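3.2 Household sorting and container choice

The survey covered 1,027 households in the towns of Drillitz and Sembiring. Each household kept a short diary of what it stored in open containers, where the container stood, and how often it was emptied. We left out boxes with lids, as these were treated in our earlier work on attic and cellar storage. Plastic baskets with slotted sides were the most common type in both towns.

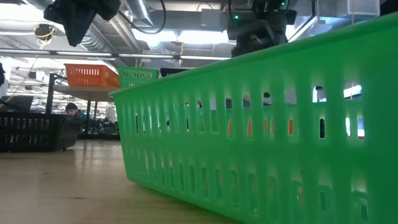 Why do people keep using a container that no longer suits its contents? Most of them had given it a fixed place in the home, and the place outlasted the first use. In the diaries, a basket bought for toys often held mail or cleaning cloths a few years later, on the same shelf.

Size mattered more than color. Households that owned several small baskets sorted by person, while those with one large basket sorted by room - or did not sort at all.
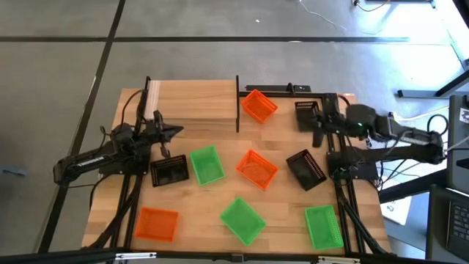 This split was stronger in Sembiring, where homes are smaller and shelves are shared. Of the diaries from that town, 341 named a family member as the owner of a basket. We coded these entries with the Nirico scheme, using two coders per diary, and settled differences by discussion.
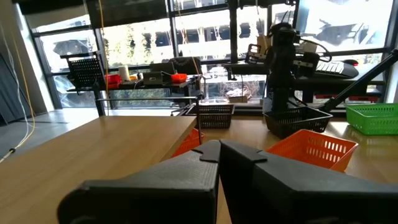

Figure 2. Black baskets with slotted sides.

Emptying was less regular than we expected. Over 900 households emptied at least one basket only when it was full, most often in February, before spring cleaning.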